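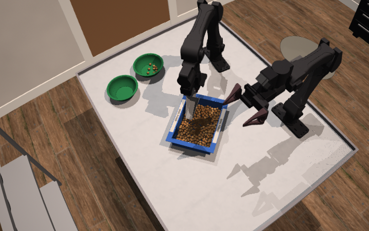
Figure 14.1 Two robot arms, a scoop and a bin of brown pellets

Chapter 14
The Bench

In February 2000 a netball coach called Heledd Parri left her best player sitting down for 19 minutes and lost by a single goal. Supporters of the Hollemine club still bring it up at weddings. Parri's defence was that the player had been tired. The player's defence was that she had been furious, and that the two can look alike from the touchline.

Coaches pick a starting side with days to think about it. Substitutions get made in seconds, in a noisy hall, by someone holding a clipboard upside down. It seems odd that so much has been written about the first decision and so little about the second.
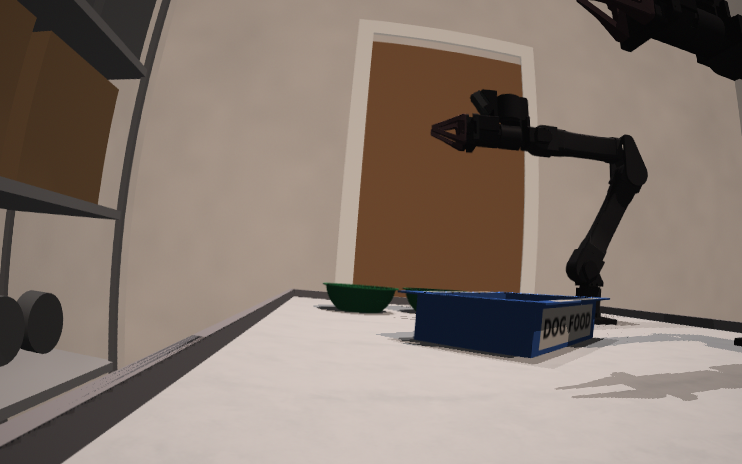
Most of what has been written assumes that a fresh player is a better player. Saulius Krūmiņa, who coached basketball at Trarkance for 18 seasons, kept notes on every change he made and came to doubt it. His fresh players were often cold, sulking or still chewing. They needed a few minutes to find the pace of the match, and by then he had usually lost his nerve and taken them off again.

We begin with the plain question of when a tired player becomes a worse one -- a later moment than the player's parents tend to think. We then look at foul trouble, at the late change made to waste time, and at the delicate business of telling a captain to sit down. The Edwards method of fixed rotations is left to the end of the chapter, as it takes some arithmetic and has ended at least one friendship.

Key terms: rotation, foul trouble, impact substitute, minutes load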